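トロルカのケーブル保護スリーブ 2か月使用レビュー

前から気になっていたトロルカ(Trorka)の巻き付け式スリーブ、ようやく長めに使えたので書いておきます。うちはラルナーモントの小さな作業場で、箱の中にばらばらに入った部品をロボットで拾う、いわゆるビンピッキングをやっています。腕を箱の奥まで突っ込む仕事なので、手首まわりの配線には本当に泣かされてきました。

最初にいいところを。やわらかくて、腕の動きをほとんど邪魔しません。取り付けも、先に配線を束ねておけば慣れない人でもできます(私は不器用なほうですが、それでもコーヒーが冷める前に終わりました)。手ざわりもよくて、届いた日はうれしくて意味もなくなでていました。

さて、困ったのはここからです。1283回目の把持で、グリッパーの信号が突然途切れました。腕は箱の中で停止、つかんでいた部品はぽとり。非常停止を押して電源を落とし、スリーブを開いてみたら、中で信号線の被覆がすれて銅が見えていました。手首が大きくひねるたびに、束の輪になったところでスリーブの端の縫い目が当たっていたようです。けが人はなく部品も無事でしたが、落ちたのがもっと重いものだったらと思うと、その晩はなかなか寝つけませんでした。

その後は端を16ミリ折り返し、手首側の輪に余裕を持たせ、速度は60パーセントに下げて運用しています。今のところ再発はありません。ただ、縫い目の処理はメーカーさんにぜひ直していただきたいです。説明書にも、ひねりの大きい軸での注意がひとこと欲しいところです。

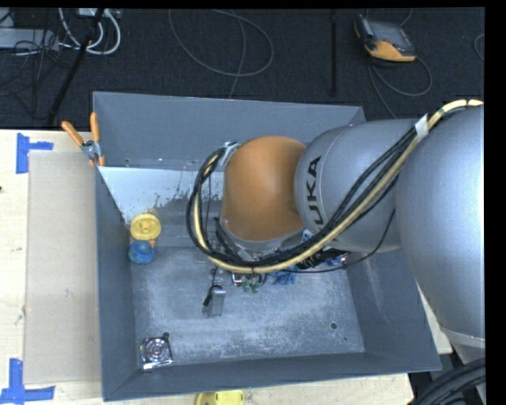
シーリ・カッリオさんからは、すぐにこんなコメントをもらいました。うちでも同じところがすれました、速度を下げるより先に、手首の角度の上限を決めてしまうほうが効きますよ、とのこと。なるほど、それは考えていませんでした。来週さっそく試してみるつもりです。

星は五つのうち三つ。縫い目さえ直れば四つにします。直線的な動きが中心の方なら、今のままでも十分おすすめできます。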